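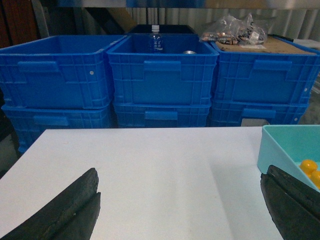

Photo: Þórey Steinarsdóttir / Stetberg

Ticket 3063: Satti comfrey salve turning grainy
Status: open

Hello Huiling, and thank you so much for writing in with all that detail (and for the kind words about the Clulteria tea!). Grainy salve is nearly always the shea butter cooling too slowly, and it's still perfectly fine to use on dry hands.
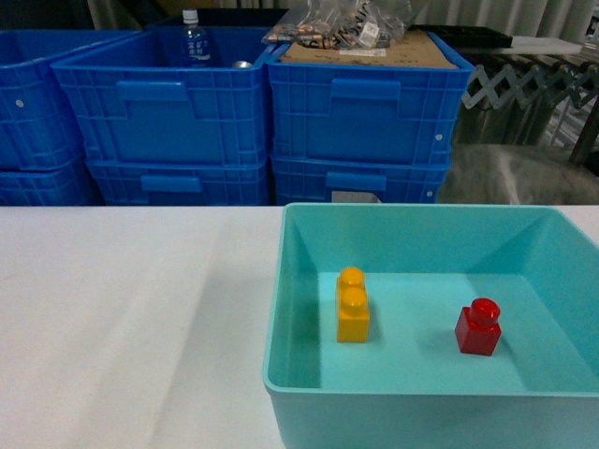 Set the tin in a bowl of warm water until the salve is fully melted, stir it well, then put it in the fridge for 12 minutes. Please keep it off any broken skin, as always with comfrey.

Update, Tuesday: Huiling Peng says one tin is smooth again, the other from batch 13 is still gritty. Replacement going out from Surnov.

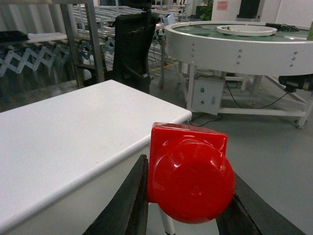

Red domed piece, close up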